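Brondo Indoor Search: data card

Summary
Brondo is a set of simulated indoor episodes for research on object search by mobile robots. It accompanies the Siston baseline, a navigation policy trained with a memory of places already visited.

Contents
The release holds 94 rooms in 3 splits. Each episode gives a start pose, a target category and a time limit. Floor plans were drawn up at Lesbridge and furnished by script – no real homes were scanned.

Method and result
The policy receives low-resolution colour views only. Adding the memory raised success on unseen rooms by 11 points over the Janssen planner. Most remaining failures involve small items resting on seats.

Known limits
Outlines of furniture are blocky at this resolution. Glossy floors carry lamp reflections, which the policy sometimes treats as obstacles.

Sample view: bedroom, armchair and floor lamp in the far corner

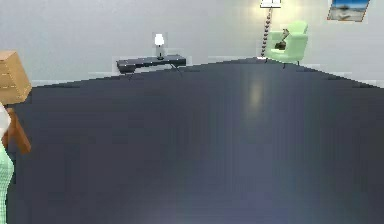
Yến Lâm asked whether the November release would include depth, as the memory module is hard to compare without it.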